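Questions I Get About My Knitting

I started this page because my inbox was filling up with the same handful of questions, and I'd much rather be knitting than typing the same answer again! If yours isn't covered, leave a comment and I'll get to it (eventually).

What is the Halvorsen shawl?

It's my big project, the one I keep whining about. Halvorsen is what I named my pattern, a top-down triangle with a garter border and a lace panel that has made me cry twice. I cast on in June and figured I'd be done in a couple of weeks. Ha!

How much yarn does it take?

Mine is using 767 yards of fingering weight. I bought 3 skeins of Ollari in a color called Femine (yes, that's how it's spelled on the label, and no, I don't know either). Get an extra skein if you knit loosely like me.

Can I make it smaller?

Sure! Stop after the second lace repeat and go straight to the border. It makes a cute little scarf and you skip the worst chart.

What needles do you use?

Size 5 circulars, the long ones. I tried it on straights and everything bunched up so badly I couldn't see what I was doing. My favorites are my old Pivel bamboo ones, but they're getting splintery at the join, so I may have to break down and go shopping.

How do you block something that big?

On the guest bed, with towels and every pin I own. I soak it in the sink, squeeze it (don't wring it, please!) and pin the top edge first. Then the points, then I go back and fix the points I messed up.

Do you count stitches on every row?

Oh my gosh, no. I count on the lace rows and hope for the best on the garter ones. I've got markers every 18 stitches, so if something's off I only have to pick through one section.

Why did the blog look different last week?

I switched over to a new layout and lost a few of my sidebar links. They're mostly back now, and I'm still fiddling with the header. 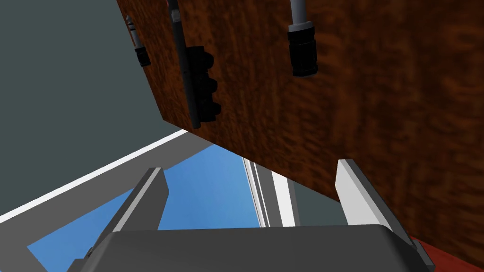
Cables of the other kind, against some very swirly wood grain.

Can I sell shawls made from your pattern?

Go for it, as long as you knit them yourself. A link back here would make my day. Please don't sell the pattern itself, though.

Will there be a hat to match?

I've swatched for it and ripped it out, so that's a maybe. The lace gets weird when you knit it in the round and I haven't worked out the decreases yet.

Last updated Jul 18, 2018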